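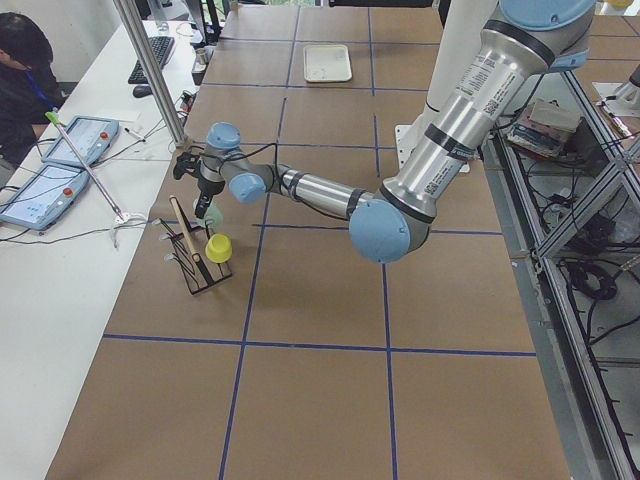
Dish rack build, part 5: the table, the tape and the cups

I skipped a month of posts, so this one covers most of October at the shared workshop. The short version is that the arm now has a table I trust, and I've started on the dish rack job in earnest. The long version follows, mostly so that I can find my own settings again in the spring.

For anyone coming in at this point, the goal is to have the arm put cups into a wire dish rack and take them out again, with the cups starting wherever a person happened to leave them. It's a small job on paper. I chose it because cups are cheap, come in colors that are easy to tell apart, and don't do much damage when dropped.

The table surface

The bare tabletop was my first problem. It was too shiny for the overhead lights and it made every dropped cup sound like an accident. I tried a gray blanket, which bunched up, and then a rubber mat, which smelled and curled at the corners. What I have now is plain cardboard sheets laid flat, with dark blue tape run across them in both directions to make big squares.

The tape does two jobs. It holds the sheets together at the seams, and it gives me places to put things. When I write "rack in C3" in the notebook, I can put the rack back in C3 a week later and be close. I don't use the tape for calibration. It was laid by hand with a long ruler and it wanders. Lizelle Naidoo, who shares the bench time with me, wanted to redo it with a chalk line, and I said go ahead, and then neither of us did it.

Cardboard gets soft where you lean on it. I replace a sheet when it starts to dent. So far that's been two sheets, both on the side where people stand.

If you copy this, put the tape down with the arm parked well out of the way. I did the first half with the arm over the middle of the table and had to reach around it, and that half is the crooked half.

The arm and the cables

The arm stands on a white column fixed at the back, so it comes in over the table from above. That leaves the front clear for hands. It also means the elbow hangs low in some poses, and the elbow is the part I've bumped things with most. The gripper I watch all the time. The elbow I forget about. I now run every new path once with only the rack on the table, at a slow speed, and look at nothing but the elbow.

The gripper cable runs along the forearm and is held with black tape. I know there are proper clips for this. I bought a bag of them and they were one size too small, and the tape has held. The thing to get right is the slack at the wrist. My first routing was tight and neat, and when the wrist rolled past a certain point the connector took the strain. Now there are loops there. They look messy and they snag on nothing as long as I keep the wrist from rolling all the way around. I put a limit on that joint in software and haven't touched it since.

Both teach pendants stay on the white desk beside the table. I used to set mine down wherever I was standing, and once I had to walk the length of the bench to reach a stop button. It wasn't an emergency, but I didn't like the walk. The rule now is that the pendant is within reach of whoever is running the arm or the arm isn't running.

The software, such as it is

I've been calling the control program Dusterura, a name that started as a typo in a folder and stayed. It does three things. It keeps a list of poses, it moves between them in order, and it writes down what it did. The cup finding is a separate program called Lekota, which Abdelilah Ait Brahim wrote most of. Lekota looks for a patch of a known color, guesses where the rim is, and hands over a position. Dusterura decides whether that position is somewhere it's willing to go.

I like having those split. When a grasp goes wrong I can look at the log and see which of the two was mistaken. In the first week it was nearly always Lekota, and then we fixed the lighting and it was nearly always me.

The most common mistake on my side was the approach height. I had the gripper come down over the cup at 35 millimeters above the rim and then close in on a slant, to save time. With an upright cup on flat cardboard that's fine. With a cup near the rack, the slant takes one finger through the prongs. I changed it to come straight down from higher up, and then pause, and then close. It's slower and I don't mind.

The rack

The rack is an ordinary black wire one, with prongs along one side and a flat base. It weighs very little, and that's a nuisance. If a finger brushes a prong, the whole rack slides on the cardboard, and every position I taught relative to it is now wrong by however far it slid. I thought about screwing it down. I decided against it because I want the setup to cope with a rack that has moved a bit, the way one does on a kitchen counter.

So before each run the program checks four points on the rack and works out where it is. Thin black rods are hard for the camera to pick up. They're only a few pixels wide and their shadows are nearly as dark as they are. Turning off the lamp on the window side helped more than any code did.

Cups

I have a pale green one and a yellow one in regular use, both plastic. The yellow was easy from the first day. The green is harder. It's a washed-out mint color and against tan cardboard under warm light the camera reads it as a kind of dirty white. There's a small white tray further back on the table, and for a while Lekota was fairly sure the tray was a green cup. Abdelilah added a size check. That fixed the tray, and then it started missing the green cup whenever the gripper was partly over it, so he loosened the size check again and added a rule about shape. That's where it stands.

The wooden stick goes in the rack too. I wanted one item that wasn't a cup and wasn't round, to see how badly things went. Picking it up is all right if it's leaning at a decent angle. Putting it back is poor. The gripper lets go and the stick rolls or tips however it likes, and it ends up leaning somewhere different each time. I count it as placed if it stays in the rack. Lizelle thinks that's too generous.

Numbers

I went through the log last night. Since the table was finished, Dusterura has recorded 1301 grasp attempts across all items. Of those, 865 ended with the item where it was supposed to be. I don't think that's good. A lot of the failures are from the early days with the slanted approach, and a lot are the stick. I haven't separated them out properly, since I didn't start writing the item name into the log until the second week. I'd do that from the first run if I were starting over.

Force settings, for my own reference: the thin plastic cups want the second-lowest grip setting. The lowest one holds an upright cup and loses it when the wrist tilts. The third setting squeezes the rim out of round, and then the cup springs a little on release and lands off its mark. The stick will take anything.

Other things that changed

The shelving next to the table is aluminum extrusion and was put together from leftovers. It holds the books and papers up top and the spare cables lower down. I meant to sort the cables by length and got as far as coiling them.

I moved the keyboard and mouse to the far end of the desk. They'd been close to the front, under the pendant cables, and I kept pulling one when I wanted the other. The pendant cables are still a tangle. There's a cable tray on order from a little shop called Drenaso and I've been told it's coming.

Abdelilah has been asking to get the second arm working on the same table. I'd like to wait. One arm's elbow is enough for me to keep track of at the moment, and the two programs have no idea how to share a space. He has a rough plan for it that he calls Rutavora, where each arm has to ask for a square of the grid before it can enter. It would give the tape a third job. We'd have to lay it straight first.

Next

Straight-down approach for the stick as well, with a slower release. Item names in every log line. A second rack of a different shape if I can find one at the thrift store. Replace the front sheet of cardboard, which has a dent in it again.

I've had a couple of emails asking for the pose list. It's only good for our table and our column height, but I'll put it up with the next post once I've cleaned out the joint limits that don't apply anymore.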